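홈 | 최신호 | 지난 호 | 투고 안내 | 검색
인쇄 | 이메일로 보내기 | 공유 4 | 댓글 0

4. 출장 정비의 진단 품질에 대한 재검토

4.1 기존 주장의 근거

출장 정비, 즉 정비사가 고객의 주거지나 직장으로 찾아가 차량을 점검하고 수리하는 방식은 지난 몇 년 사이 독립 정비업계에서 가장 자주 거론되는 성장 모델이 되었다. 업체들이 내세우는 주장은 대체로 같다. 입고 정비와 품질 차이가 없고, 고객 만족도는 오히려 높으며, 재방문율도 개선된다는 것이다. 앞의 두 주장은 Popescu와 Bodnár의 보고서에 기대고 있는데, 이 보고서를 인용하는 글은 많아도 표본이 어떻게 구성되었는지를 따져 본 글은 찾기 어려웠다.

보고서의 분석 대상은 Nalla 예약 시스템에 기록된 작업 1,718건이다. 숫자만 보면 부족하지 않다. 그러나 이 가운데 상당수는 엔진오일 교환, 배터리 교체, 와이퍼와 전구류 교환이다. 이런 작업은 어디서 하든 결과가 크게 달라지기 어렵다. 주차장에서 갈아 끼운 배터리와 리프트 옆에서 갈아 끼운 배터리의 품질이 같다는 결론을 얻자고 굳이 연구를 할 필요가 있었는지 의문이다. 문제가 되는 것은 간헐적 시동 불량, 하체 소음, 냉각수 미세 누출처럼 원인을 먼저 찾아야 하는 작업인데, 보고서는 이 항목을 '기타'로 묶어 한 줄로 처리했다.

만족도 조사도 그대로 받아들이기 어렵다. 응답은 작업이 끝난 당일 문자 메시지로 수집되었다. 고객이 당일에 평가할 수 있는 것은 정비사의 친절함, 약속 시간 준수, 차를 맡기러 가지 않아도 되는 편리함 정도다. 브레이크 캘리퍼가 규정 토크로 체결되었는지는 평가할 수 없다. 우리는 만족도가 무의미하다고 보지 않는다. 다만 그것을 정비 품질의 대리 지표로 쓰는 관행에는 동의하지 않는다.

4.2 자료와 방법

본 연구는 정비업체 Grunetti와 Grgić 두 곳의 작업지시서를 사용하였다. 두 업체 모두 작업장과 출장 차량을 함께 운영하며, 같은 정비사가 요일에 따라 양쪽을 오간다. 정비사의 숙련도 차이가 결과에 섞이는 문제를 완전히 없애지는 못하지만 어느 정도 줄일 수 있는 조건이다. 작업지시서 1,000건을 추출한 뒤, 진단이 선행된 작업만 남기고 단순 교환 작업은 모두 제외하였다. 추출은 제3저자가 맡았고, 분류 기준은 자료를 열어 보기 전에 확정하였다.

결과 변수는 재작업 여부로 정했다. 동일 차량이 동일 증상으로 다시 접수되면 재작업으로 보았다. 이 정의에는 분명한 약점이 있다. 수리 결과에 실망한 고객이 다른 업체로 가 버리면 우리 자료에는 성공한 수리로 남는다. 출장 고객은 특정 작업장에 대한 애착이 약할 가능성이 있으므로 이 편향은 출장 정비에 유리한 쪽으로 작용할 것이다. 뒤에서 제시하는 차이는 그 점을 감안하고 읽어야 한다.

정비 이력은 Biltedik 양식으로 변환하여 코딩하였다. 이 양식은 증상, 의심 원인, 확인 방법, 조치를 각각 다른 칸에 적게 되어 있다. 업체 측은 확인 방법 칸이 정비사에게 부담만 준다고 불평했으나, 우리가 보기에는 이 칸이 자료 전체에서 가장 유용했다. 빈칸으로 남은 비율 자체가 정보이기 때문이다. 출장 작업에서는 '시운전으로 확인' 또는 '육안'이라는 표기가 눈에 띄게 잦았고, 압력 시험이나 리프트 점검을 적은 경우는 드물었다.

코딩은 Dimitrov와 Nepia가 독립적으로 수행하였다. 두 사람의 판단이 엇갈린 38건은 제1저자 Mujić가 원본을 다시 읽고 판정하였다. 엇갈린 사례 대부분은 증상 기술이 지나치게 짧은 경우였다. "소리 남"이라고만 적힌 작업지시서에서 원인 진단의 질을 논하는 것은 무리이며, 판정 결과를 바꾸어 다시 계산해 보아도 아래의 결론은 달라지지 않았다.

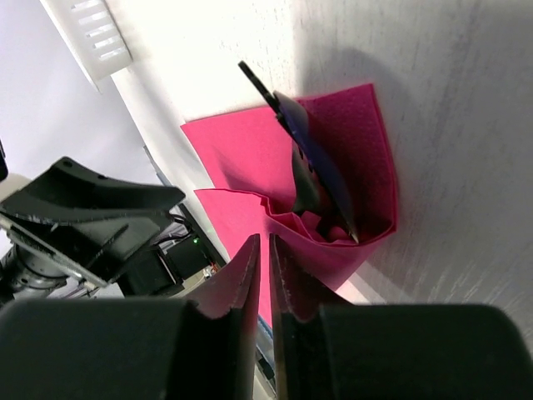
그림 4. 밝은 자홍색 시트와 짙은 청색 판이 달린 물체.

4.3 결과

진단이 선행된 작업에서 재작업 비율은 출장 쪽이 높았다. 차이는 전기 계통에서 작았고 하체와 냉각 계통에서 컸다. 놀라운 결과는 아니다. 전기 계통 점검은 휴대용 진단기와 멀티미터로 상당 부분 해결되지만, 하체 소음은 차를 들어 올려 부싱과 볼조인트에 직접 힘을 가해 보아야 한다. 가반식 잭과 안전 스탠드로도 점검이 가능하다는 반론이 있으나, 경사진 골목이나 지하 주차장에서 그 작업을 제대로 하는 경우가 얼마나 되는지는 업체들도 답하지 못했다.

재작업으로 이어진 출장 사례를 따로 읽어 보면 비슷한 순서가 반복된다. 첫 방문에서 가장 흔한 부품을 교체하고, 증상이 남으면 두 번째 방문에서 그다음으로 흔한 부품을 교체한다. 부품은 출장 차량에 실려 있던 것이 우선 선택된다. 냉각수 누출 사례에서 서모스탯 하우징이 먼저 교체되고 나중에 워터펌프가 원인으로 밝혀진 경우가 대표적이다. 진단이라기보다 재고에 맞춘 추측에 가깝다고 해도 지나친 표현은 아닐 것이다.

작업장 쪽 기록이 모범적이었던 것도 아니다. Grgić의 입고 작업에서는 고장 코드를 읽은 뒤 해당 센서를 곧바로 교체한 사례가 여럿 나왔다. 배선 확인은 기재되지 않았다. 리프트가 있다고 해서 정비사가 반드시 그것을 쓰는 것은 아니며, 장소의 차이로 돌린 효과 가운데 일부는 작업 시간 배분의 차이일 수 있다. 출장 작업은 다음 약속까지의 이동 시간이 고정되어 있어 한 건에 오래 매달리기 어렵다. 우리의 자료로는 이 두 요인을 분리할 수 없다.

4.4 재방문율에 관하여

재방문율이 높다는 주장에는 별도의 주의가 필요하다. Grunetti가 2021년 12월 9일자로 우리에게 제공한 집계표에서는 같은 고객의 모든 재접수가 '재방문'으로 합산되어 있었다. 수리가 잘못되어 다시 부른 고객도 충성 고객으로 계산된다는 뜻이다. 업체에 문의하자 시스템상 구분이 어렵다는 답을 받았다. 접수 사유가 자유 기술로 남아 있으므로 구분은 가능하다. 다만 누군가 읽어야 한다.

동일 증상 재접수를 제외하고 다시 계산하면 출장과 입고 사이의 재방문율 차이는 거의 사라진다. 이것만으로 출장 정비가 고객 유지에 도움이 되지 않는다고 단정할 수는 없다. 관찰 기간이 짧고, 정기 점검 주기가 긴 차량은 기간 안에 한 번만 나타나기 쉽다. 그렇더라도 현재 유통되는 수치를 사업 모델의 근거로 삼기에는 이르다.

4.5 한계

두 업체 모두 유럽산 차량의 비중이 높고, 전용 진단 장비에 대한 의존도가 일반 업체보다 크다. 국산 소형차 위주의 업체에서도 같은 결과가 나올지는 알 수 없다. 또한 고객이 출장과 입고를 스스로 선택했으므로, 증상이 심한 차량이 어느 한쪽으로 쏠렸을 가능성이 있다. 견인이 필요한 차량은 제외하였으나 그것으로 충분한 통제가 되었다고 주장하지는 않겠다. 작업 전 주행거리와 차령을 보정한 분석은 부록에 실었고, 보정 후에도 하체와 냉각 계통의 차이는 남았다.

인쇄 | 이메일로 보내기 | 이전 절 | 다음 절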